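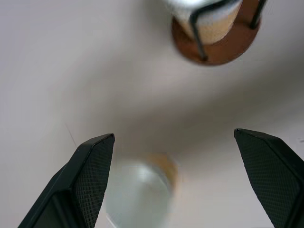

# Jellico — refranes del tiempo y del campo

Bienvenida, bienvenido. Jellico es una colección de refranes en castellano sobre el tiempo, las cosechas, los animales de corral y las faenas del año, recogidos de cuadernos familiares, calendarios de cocina y conversaciones transcritas a mano. Empezó como una lista muy corta para uso propio, en una hoja de cálculo con los colores mal elegidos, y fue creciendo cada vez que alguien nos decía «pues en mi pueblo se dice de otra manera». De esas otras maneras trata sobre todo este repositorio.

La versión 2 contiene 456 refranes base y 1766 variantes enlazadas a ellos. Si vienes de la primera versión, te pedimos que leas el apartado de cambios antes de actualizar nada, porque los identificadores ya no son los mismos y nos daría mucha pena que perdieras tus anotaciones.

## Qué hay en cada carpeta

- `refranes/` — la tabla principal, `base.csv`, con una fila por refrán.
- `variantes/` — `variantes.csv`, con una fila por cada forma recogida y la clave del refrán al que pertenece.
- `fuentes/` — fichas breves de los cuadernos y calendarios, sin datos personales.
- `notas/` — dudas, discusiones largas y alguna digresión que no hemos tenido corazón de borrar.
- `muestra/` — 100 refranes escogidos para probar scripts sin cargar la colección entera.

Todos los ficheros están en UTF-8, separados por punto y coma. Sabemos que la coma es más habitual, pero los refranes están llenos de comas y después de pelearnos un invierno entero con las comillas decidimos vivir más tranquilos.

## Campos de `base.csv`

| Campo | Contenido |
|---|---|
| `id` | Clave del refrán, con prefijo `ref-` |
| `texto` | Forma que usamos como cabecera |
| `mes` | Mes al que alude, si alude a alguno |
| `tema` | lluvia, helada, viento, siembra, vendimia, animales, santoral, otros |
| `rima` | asonante, consonante o sin rima |
| `comentario` | Texto libre, a veces vacío |

La forma de cabecera no es la «correcta». Es la que nos resultó más cómoda para ordenar, casi siempre la más corta. En «En abril, aguas mil» no hay mucho que discutir, pero en «Año de nieves, año de bienes» nos han llegado colas de todo tipo, y cada una está en `variantes.csv` con el mismo rango que las demás.

## Campos de `variantes.csv`

| Campo | Contenido |
|---|---|
| `id_var` | Clave de la variante |
| `id` | Clave del refrán base |
| `texto` | Transcripción tal como figura en la fuente |
| `fuente` | Código de la ficha en `fuentes/` |
| `zona` | Comarca o provincia, cuando la sabemos |
| `seguridad` | alta, media o baja |

El campo `seguridad` mide lo bien que leímos el texto y nada más. Un refrán rarísimo puede tener seguridad alta si la letra del cuaderno era clara, y uno conocidísimo puede tenerla baja si cayó una mancha de aceite encima de la segunda mitad (los calendarios de cocina han sufrido lo suyo, pobrecitos).

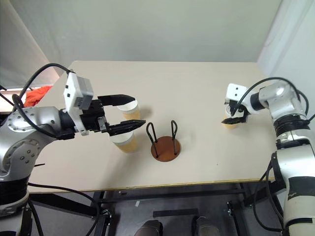

## Cómo transcribimos

Respetamos las palabras, el orden y los dialectalismos. Modernizamos la ortografía solo en las tildes y en las mayúsculas iniciales, y todo lo demás se queda como estaba: si el cuaderno dice «pa» no ponemos «para», y si dice «maíz» con la letra temblorosa pero entera, maíz se queda. Cuando una palabra no se puede leer escribimos `[ilegible]`, y cuando creemos leerla pero no pondríamos la mano en el fuego, la dejamos entre corchetes con un signo de interrogación: `[trigo?]`.

Las transcripciones se hicieron con Vimasell, una plantilla casera que abre dos cajas de texto una al lado de la otra y avisa si la segunda lectura no coincide con la primera. Está en `notas/vimasell.md`, por si a alguien le sirve para otra cosa. No es bonita, pero nos ha ahorrado muchos disgustos con las eñes.

## De dónde salen los textos

Hay tres grupos de fuentes, y conviene tenerlos presentes al sacar conclusiones:

1. **Fondo Masilela.** Cuadernos domésticos en los que los refranes aparecen mezclados con cuentas, remedios y recetas de membrillo. Es el grupo más rico en variantes y también el de letra más difícil.
2. **Fondo Trutwood.** Hojas de calendario guardadas y pegadas en carpetas. Están impresas, se leen muy bien y tienden a repetir las formas más conocidas.
3. **Aportaciones sueltas.** Mensajes, notas y transcripciones de charlas, siempre con permiso de quien las envió.

## Limitaciones

La colección está muy cargada hacia el invierno y la primavera. Febrero y marzo tienen refranes para dar y regalar, mientras que en agosto casi todo gira alrededor de la uva, y quizá sea que en agosto la gente tenía menos ganas de apuntar cosas. Tampoco están equilibradas las zonas: la mitad norte de la península aparece mucho más que el sur, y de América tenemos todavía muy poquito, lo cual nos duele, porque allí el calendario agrícola es otro y los refranes cambian de mes de una manera preciosa.

Por favor, no uses Jellico para predecir el tiempo. Lo decimos con cariño, pero nos lo han preguntado más de una vez. Un refrán recogido en una comarca fría no sabe nada de las heladas de la tuya, y la frecuencia con que se repite no indica que acierte.

Algunos textos hablan de suegras, curas y vecinos con bastante mala idea. Los hemos conservado y llevan la etiqueta `aviso` en el comentario, de modo que puedas filtrarlos si preparas material para clase.

## Cambios respecto a la primera versión

- Las claves llevan ahora el prefijo `ref-`. La tabla de equivalencias está en `notas/claves_antiguas.csv`.
- El tema «santos» se llama «santoral» y ha absorbido varias filas que estaban en «otros».
- Se han separado refranes que habíamos fundido por descuido, entre ellos varios de la Candelaria.
- El campo `zona` admite ahora más de un valor, separado por una barra.

## Para colaborar

Si conoces una variante, abre una incidencia con el texto tal como se dice en tu casa, la zona y, si lo recuerdas, en qué ocasión se decía. No hace falta que sea vistosa: a veces una preposición distinta nos alegra la tarde entera. Revisamos las propuestas en tandas, así que puede pasar un tiempo hasta que contestemos, y en julio vamos especialmente despacio.

Para correcciones de lectura indica el `id_var` y el código de la fuente. Si propones un refrán base nuevo, mira antes en `variantes.csv` buscando por una palabra poco común — «candelas», «marzal», «barbecho» —, que muchas veces ya está escondido debajo de otra cabecera.

## Licencia y cita

Las tablas y las notas se publican con licencia CC BY 4.0. Puedes citar la colección así:

> Jellico, colección de refranes del tiempo y del campo, versión 2.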